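From: Vangelis Athanasiadis
To: Shared Kitchen list
Date: Thursday, December 6, 2018
Subject: Re: [kitchen] Laying the round table for the buffet lunch

Marina Panagiotou wrote:
> Could someone who did the April lunch tell me how the round table was laid?
> I have the steel tray with the holes in it and the divided dish, but I don't
> know what goes in which. Also, do we need to buy more plates from Brakell?
> Efthymia says we have 40 but I can only find the pink ones.
>
> Marina

Hello Marina,

The rest of the plates are in the tall cupboard at the Ververidis end, bottom shelf, behind the big pans. Please don't order any more. We have nowhere to put them.

In April we used the steel tray for cutlery only. It went at the front where people start, and anything that came out of the sink damp could drain through the holes on to a tea towel. I'd do the same again. The divided dish is for the dry bits and the vegetables, one thing to each compartment, with a teaspoon in each. Meat goes on an oval plate on the far side, well away from the toaster. Konrad would like the toaster on a side table this time, which is fine by me if the lead reaches. It didn't last time.

Cold drinks should have a saucer under them. The top marks easily and we have already had it sanded once.

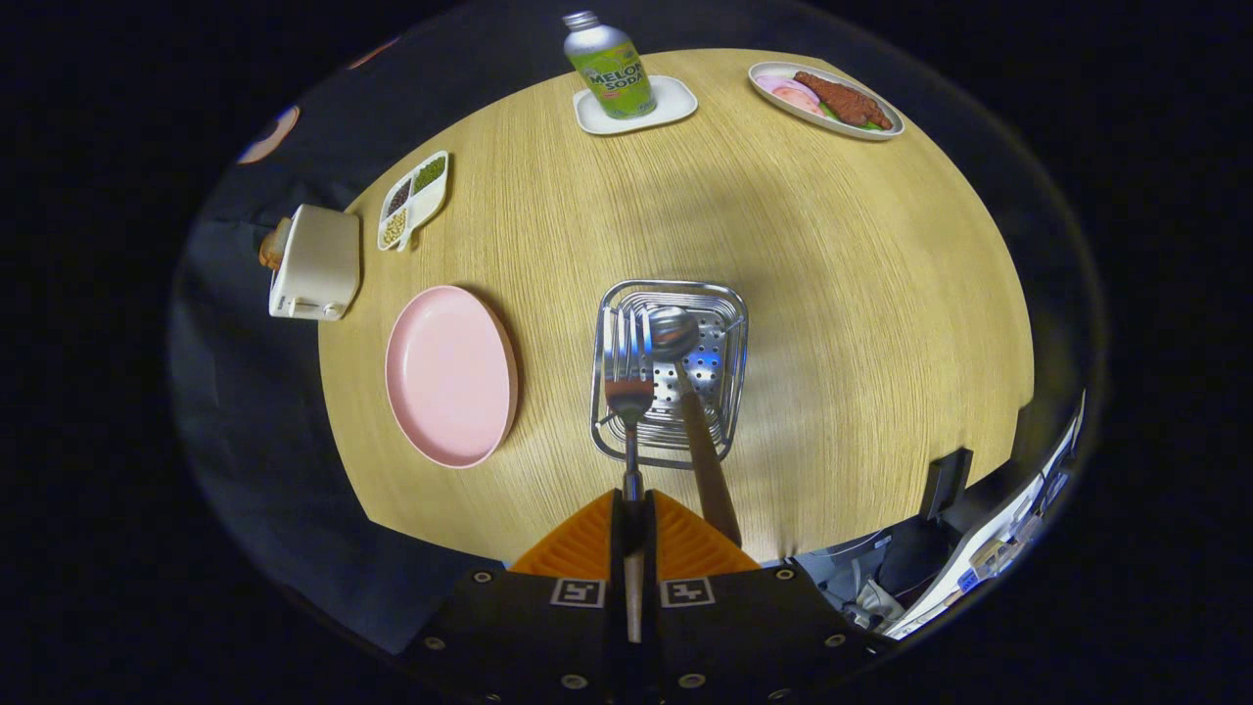
The small square saucers do well for this, and a bottle of melon soda or similar sits on one without wobbling. Leave at least one clean plate out on the table so people can see where to begin, and keep the pile on the chair by the door.

I can come in at 5 to help carry things. Antigoni has the key to the tall cupboard, so you will need to catch her before she goes home. If anybody has borrowed the second bread knife, please bring it back.

Vangelis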